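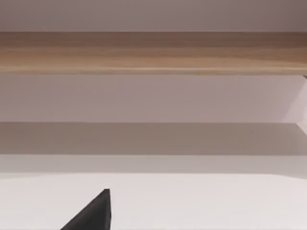 4.2 Owner response to the second notice

The owners in our sample were all registered in the Stetitz district and had at least one open recall on a Tarnell hatchback at the start of the study. The recall concerns the rear door latch, which may fail to hold when the child lock is switched on and the door is pulled from outside. The repair is free and takes less than one hour at the dealer. Even so, many of the cars were still not repaired when the first notice was already one year old.

The second notice was sent in January to 1,991 owners. Of these letters, 149 came back as undeliverable, and we removed them from the further analysis. We did not try to find the new addresses, because the registration office does not share them for research purposes. It is possible that some of these cars were sold or exported, but we cannot confirm it from the records we had.

12 shares
2 comments

The letter was written by Montserrat Zabala together with the service department of the Palacios dealer group. Compared with the first notice, it was shorter and it did not begin with the legal paragraph. The risk was explained in the first sentence, and the telephone number of the nearest dealer was printed in large type. The legal paragraph was moved to the back of the page, where it is still complete. An owner who wished to book by telephone could do so without having the vehicle identification number at hand, as the dealer could find it by the license plate.

We considered a car as repaired only when the dealer had closed the repair order. A booking alone was not enough. This rule makes our result more strict than the one used by Rineo, the maker of the latch, which counts a replacement part as used on the day it leaves the warehouse. For this reason the two sets of records should not be compared directly, and we do not do it in this section.

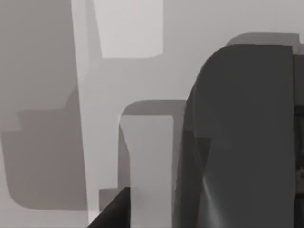 4 min read

Figure 3. Rendered view with a dark gray gripper finger at the right.

The follow-up period was 12 months. Most owners who answered the letter did it early, and the later months added very little. We had expected a second rise near the time of the yearly inspection, when the car is in the workshop anyway, but it was weak. When we asked the dealers about this, they told us that many inspections are made at independent garages. These garages can see the open recall in the system, but they are not allowed to do the repair, and they do not always mention it to the customer.

A more difficult question is the second owner. A used car often changes hands through a private sale, and the notice goes to the person who was registered on the day when the list was prepared. Several owners called the dealer to say that the car was not theirs anymore. In such cases the dealer made a note, but there was no common way to send this note back to the manufacturer. We think that this loss of information deserves a study of its own, and we come back to it in Section 5.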